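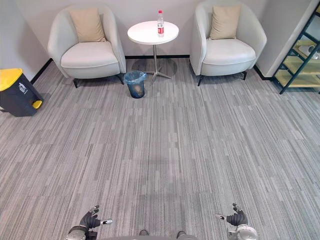 Rewi trash and tidy package from Kiltex, month one. Worth it for a small office?
Forum: Facilities & Office Automation > Service Robots

deskpilot
Posted Friday, 4:12 PM

OK, several of you asked me to report back once we'd lived with the Rewi for a while, so I'm reporting back (long post, sorry, get a coffee).

We're one floor of an office building in Drerness. Carpet tile everywhere, a little lounge corner with armchairs and a side table, then the desks. We signed up for the Kiltex trash and tidy package, where you rent the Rewi with the two fingered hands and pay by the week. Our rate is $148 a week on a 4 month term, and that includes the remote support line but not the liners, which you buy yourself like you would anyway.

The pitch is simple. After people go home it goes basket to basket, pulls the bag if there's something in it, puts a fresh one in, and does a tidy lap of the soft seating. Bottles off the tables, pillows back where they go, that kind of thing. I run it at 6 PM so I can be nosy and watch the start of it before I leave.

Stuff I love:

The lounge lap is so good! Side tables are its happy place. A plastic bottle left standing on a small round table is about as easy as life gets for those hands, and it'll take it off without knocking into the chairs, which I was truly worried about with our armchairs being light gray fabric. Not a mark on them so far. The pillows it handles fine too, although its idea of "straight" and mine are different. It likes a pillow bolt upright.

It's also quiet. Quieter than the vacuum by a mile.

Stuff I don't love: anything with a bag folded over the rim. Our little lined baskets have the liner cuffed over the top, and the Rewi has to find the edge of a thin plastic film and pinch it, and some nights it gets it on the first go and some nights it stands there pinching at air like it's trying to pick up a contact lens. It does give up politely and log it. I just wish it gave up sooner.

And then under the desks, oh boy.
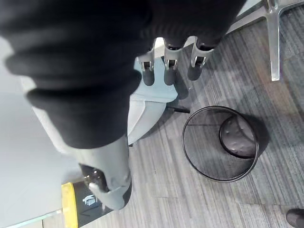

The reach is the thing I'd ask the sales rep about before anything else. Chairs don't stay where the floor map says they are, they swivel, they have star-shaped bases with legs sticking out right where you'd want to put an arm through. Kiltex sets you up with a zone for each basket and that zone is 38 inches across, and if a chair base is sitting in the zone it will try to work around it, slowly. If there are feet in there it stops. I have zero complaints about it stopping for feet, I just didn't think about how many people stay late at their desks.

Happy to answer questions. I'm on the fence about renewing, leaning yes.

gluegun_larry_no_more
Posted Friday, 4:40 PM

Thank you for this, I've had the Kiltex quote sitting in my inbox since January. What are your desk baskets, solid plastic or the wire kind? We have round black mesh ones all over and the rep got kind of vague when I asked.

deskpilot
Posted Friday, 4:51 PM

Mix of everything, lol. Lined ones in some spots, black mesh at some of the desks, and the bigger pedal bins with the yellow tops for sorting.

Mesh is a funny one. Picking it up by the rim, no problem, the fingertips have black pads on them and they grip a wire rim really well. Deciding whether it NEEDS emptying is where it gets weird. If you don't line them, you end up with those little crumbs and bits in the bottom forever, and the Rewi has a setting for how much stuff counts as stuff. Ours came set so fussy that it wanted to tip out every basket with a few specks in it. I turned it down and now it skips those, and I knock them out myself over the big bin once in a while.

Oh, and the fingers are slim enough that I was nervous about them poking through the mesh and hooking it. Hasn't happened here. Your mesh may vary!

cartandmop
Posted Friday, 5:30 PM

I'm going to be the grump. $148 a week to do bags and bottles, and somebody still has to knock out the mesh baskets by hand? I've cleaned offices for a long time and I could do that whole floor's trash while your robot is still looking for the edge of the first bag. And I'd wipe the side table after I took the bottle off it. Does it wipe the table?

deskpilot
Posted Friday, 5:38 PM

It does not wipe the table. There's a wipe-down add-on and I didn't buy it.

You're not wrong about speed. You'd lap it. We still have our cleaning crew, by the way, they do restrooms, kitchen, floors, all of it. What I was trying to fix was the in-between nights when they aren't scheduled and the lounge looks like an airport by morning.

cartandmop
Posted Friday, 5:44 PM

Then add a night with the crew. Get a price on that before you renew and put the two numbers side by side. I bet it's closer than you think and you get a wiped table.

night_shift_ned_not
Posted Friday, 6:15 PM

We had a Rewi for one term and then went over to the Trakby, so let me throw that in. The Trakby has a plain two-jaw gripper, no fancy fingers, and I was sure it would be a downgrade. For cuffed liners it's better!! It grabs a fat fold of the bag and yanks. Ugly but it works. For the lounge stuff it's much worse. Pillows it sort of drags, and I would not let it near a nice armchair. Small round tables on a single pole made me nervous too, because it leans on things a bit as it reaches and those tables don't love being leaned on.

So it depends what you've got more of. We're nearly all desks, so Trakby made sense. If you've got soft seating I'd stay with the hands.

gluegun_larry_no_more
Posted Friday, 6:22 PM

Does the Trakby cope with chair bases any better?

night_shift_ned_not
Posted Friday, 6:29 PM

Nope. Same headache. What helped us had nothing to do with the robot, we moved the baskets. Everybody's basket used to be tucked way in beside the knees and we slid them out to the open side of the desk, on the aisle. People griped for a week and then forgot.

deskpilot
Posted Friday, 7:03 PM

OK that's so obvious that I'm a little embarrassed. I've been telling people to push their chairs in, which they don't do, when I could've moved the baskets. Trying it Monday or whenever I can get to it.

carpet_tile_fan
Posted Friday, 8:10 PM

Question from the floor side. Does the striped pattern bother it at all? We have a gray carpet with streaky lines and a different brand of robot (not naming it, we sent it back) kept slowing down like it thought the stripes were cables. Clear chair mats were bad as well. Anywhere there was shine on the floor it got shy.

deskpilot
Posted Friday, 8:26 PM

Gray streaky carpet here too and no trouble with it. Dark baseboards, pale walls, it seems to like that fine for finding its way along. On shine, I did see it get hesitant the first few nights in spots where the floor catches the light, and support talked me through re-running the floor map with the overheads on. Better since then. Not perfect. If you demo it, ask them to do it at the time of day you'd really run it, with your own lights.

carpet_tile_fan
Posted Friday, 8:31 PM

Good tip. Did they do your demo on site or at their showroom?

deskpilot
Posted Friday, 8:35 PM

Showroom first, then on site when I pushed. Push! The showroom has baskets standing out in the middle of a bare floor and nothing else near them, so of course it looks like magic. In our place the interesting part is everything that's next to the basket.

cartandmop
Posted Friday, 8:50 PM

Now that I agree with.

Also, does it use the pedal on those yellow bins or does it just lift the lid?

deskpilot
Posted Friday, 9:02 PM

Lifts the lid by the edge, with one hand, and drops the bag with the other. The pedal sits at the bottom front and it ignores it. Works most of the time. If the bin is hard up in a corner it can get short on elbow room — I pulled ours out from the wall a bit and that was enough.

It also doesn't sort. I should've said that up top. A bottle goes wherever you told it bottles go, but whatever is in a tied bag goes in as one bag. If your building is strict about recycling you'll want to read that part of the contract before you sign.

gluegun_larry_no_more
Posted Friday, 9:15 PM

That last bit could be a dealbreaker for us, our building is super strict. I'm going to ask the rep about it and about the mesh, and ask for the on-site demo. Did you get anything off the weekly price for signing the longer term, or was 148 just the number?

deskpilot
Posted Friday, 9:21 PM

Just the number. I asked for a discount and got a spare set of fingertip pads. I'll post again after I've moved the baskets and gotten a quote for the extra crew night.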